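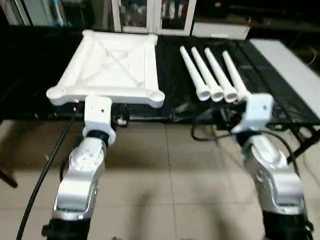
Delivery of loaned equipment without assembly: request for member comment

Posted 20 Jan 2019 by Rasha Sfeir
Print | E-mail

The Tridotbridge Equipment Loan Program has informed our association that, beginning with the next contract period, small household items will be delivered to borrowers unassembled. The list includes stools, bedside tables, walking frames and raised foot supports. Under Section 16 of the present agreement the driver must put each item together in the home and confirm that the borrower can use it safely. The revised section would require only that all parts be handed over with printed instructions. A square plastic piece and four rods set out on a dark table may look like a few minutes of work, and for many households it is. For a member with limited grip, low vision or the use of one hand, it may mean that the item stays in its carton.

The association has 306 members who hold a current loan card. The board intends to submit a written response and asks that members set out their views in this thread. Please state whether you live alone, whether you have regular help in the home, and which items you have borrowed. Please do not post medical details or your loan card number.

Rasha Sfeir
Member Services

---

nabil_saab wrote:

I thank Ms. Sfeir for bringing this matter forward. I live alone and have borrowed two items under the program, a bath stool and a bedside table. In both cases the driver completed the assembly and adjusted the height while I was present. I could not have done either task.

I object to the revised section as written. A loan that the borrower cannot put to use is a loan in name only. The association should ask that the present wording be kept in full and should not offer any compromise in its first letter.

---

M.Visser wrote:

I respectfully take a different view from Mr. Saab. I served on the borrowers' panel when the present agreement was drawn up, and the assembly requirement was the main cause of late deliveries. Drivers could not leave a home until the form was signed, and visits scheduled for the afternoon were moved to another day. Members waited at home for a van that did not come.

Many borrowers have a relative or an aide who is able to do this work. I would support delivery without assembly as the standard service, provided that a borrower may request assembly at the time of order, at no charge and without having to supply proof of need.

Marloes Visser

---

nabil_saab wrote:

Ms. Visser's proposal depends on the words "without having to supply proof of need." I see no such assurance in the notice. The Plorkthorpe office already requests a letter from a physician for a change of delivery address. I do not expect it to be more generous in this case.

---

M.Visser wrote:

The Plorkthorpe requirement was withdrawn in August. I would ask that we base our comments on the rules now in force.

---

nabil_saab wrote:

I was asked for such a letter after August. I will send a copy of the request to Ms. Sfeir.

---

A_Chauhan wrote:

I wish to raise a related point that has not been addressed. The notice is silent on who is responsible for damage when the borrower, or a person helping the borrower, carries out the assembly. At present the driver inspects each part, and the condition form is signed by both parties. If the parts are simply left at the door, the borrower has no record of their condition on arrival.

My late father was charged $40 for a mark on a table leg which, to the best of our knowledge, was present when the table was delivered. The charge was reversed on appeal, but the appeal required three letters and a visit to the program office. That office occupies a building from 1939 with steps at the front entrance and a side door that must be opened by staff.

Ankit Chauhan
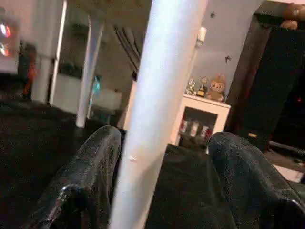
The condition form itself should also be revised, whichever wording of Section 16 is adopted. It provides one line per item and three boxes: good, fair and poor. It offers no means of recording the kind of thing that later becomes the subject of a dispute. The white pole in the photograph has a small bump or blemish partway along it, and I cannot say which of the three boxes would apply. A diagram on which the borrower or driver could mark the spot would serve both sides better. It should be available in large print and in a format that screen readers can use.

---

yara.srour wrote:

I write as the daughter of a borrower and as the person who would in practice be expected to assemble the equipment. I agree with Mr. Chauhan regarding the form.

I do not agree that the presence of a relative settles the question. I live an hour from my mother and work full time. If an item arrives in the morning, it will not be assembled that day, and she will be without it overnight. The program's records would nevertheless show her as having received it. I ask that the response include a request that "delivered" be defined as "ready for use."

On a minor point, the notice was sent to the Srour household twice, and neither copy was in large print, although that preference has been on file for years.

---

M.Visser wrote:

Ms. Srour's definition is a sound one and I would support its inclusion. I continue to believe that assembly on request is the more workable arrangement, and I would ask that the letter record that members were not of one mind.

---

Rasha Sfeir wrote:

Thank you to all who have commented. The draft response will record both positions on Section 16. It will also include the proposed definition of "delivered," the request for a revised condition form, and a question concerning liability for damage during assembly by the borrower.

Mr. Saab, I have received your copy of the Plorkthorpe request and have forwarded it to the program with a request for an explanation. Ms. Srour, your mother's large print preference has been confirmed in our records, and a corrected notice has been mailed.

Members who prefer to comment by telephone may leave a message for Member Services. The Wedel branch will also accept written comments at its front desk, which is step-free.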